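Section 4. Introducing the Kustotstead Sorting Line at Your Site

4.1 Purpose of this section

This section is for site supervisors and shift leads at returns and repacking sites that are changing from hand sorting to the Kustotstead line. It covers the changes to staff duties, the order in which those changes are made, and the recording of hand work for the line's picking arms. Mechanical installation is covered in Section 3. Fault codes are listed in Section 9.

4.2 Before you begin

Confirm that the following are in place:

Staff have received the notice of changed duties at least 30 days before the line is switched on.
Each workstation has a printed copy of the Duties Table (Form 46).
A shift lead has been named as line contact for every shift, including nights.
The Wan control panel shows MANUAL in the upper status bar.

Note: Form 46 replaces the older duties sheet used at the Dirnside site. Remove all copies of the older sheet from notice boards and lockers.

4.3 Changing duties by stage

1. Set the Wan panel to ASSIST. In this mode the arms move only parcels that have a readable code on the upper face. All other items are passed to staff by the side chute.

2. Assign two people to the side chute for the first five shifts. Do not reduce the number at other stations during this period.

3. At the end of each shift, hold a short meeting at the line. The line contact writes down every item type that was passed to the chute and every stop that was made by hand.

4. Send the list to Drernness Support before the next shift begins. Support will adjust the item settings remotely and confirm the change on the panel.

5. When fewer than 37 items per shift are passed to the chute, one chute position may be moved to inspection. The person who moves must first complete the inspection module in Section 6.

6. Set the panel to SHARED. Staff may now call an arm to a bench by pressing the green key and may send it away by pressing the same key again.

CAUTION: Do not reach into the pick area while the amber light is on. The arms slow down when a person is near, but they do not stop until the gate is opened or the stop cord is pulled.

Note: Speed figures from the line describe the line. They must not be used to rate individual staff. Sites that wish to use them for any other purpose must first reach a written agreement with staff representatives.

4.4 Recording hand work

Staff at unpacking and sorting stations record their own handling of mixed items with the hand-held gripper. Taking part is voluntary, and time spent recording counts as paid work.

1. Hold the gripper with both fingers pointing toward the items.

2. Press the record key and wait for the tone.

3. Pick up, move and set down items at your usual pace. If an item slips, continue – slips are useful to the line and should not be removed.

4. Press the record key again to finish, then enter your station number. 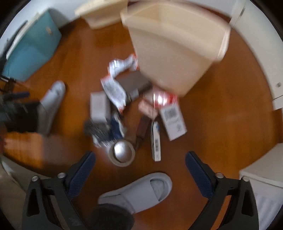
Mixed items remain the part of the work where staff judgment matters most, and duties should be planned on that basis. The line handles a single box with a flat label well. It is less dependable when boxes, a crumpled plastic wrapper, bunched fabric and a roll of clear tape share one pile, and a code may be turned at an angle, as on the white box with the QR code. Keep at least one experienced sorter on mixed items in every mode, SHARED included.

CAUTION: Keep your feet clear of the gripper fingers when recording at floor level. Stop recording before you stand up or change position.

4.5 Returning to manual work

1. Press and hold MANUAL on the Wan panel for 5 seconds.

2. Wait until the arms are parked and the amber light is off.

3. Tell all stations that the line is in manual mode, and return staff to the positions shown in column one of Form 46.

Any member of staff may ask for a return to manual work. The line contact records the request and the time, and the line stays in manual mode until the shift lead has signed the entry.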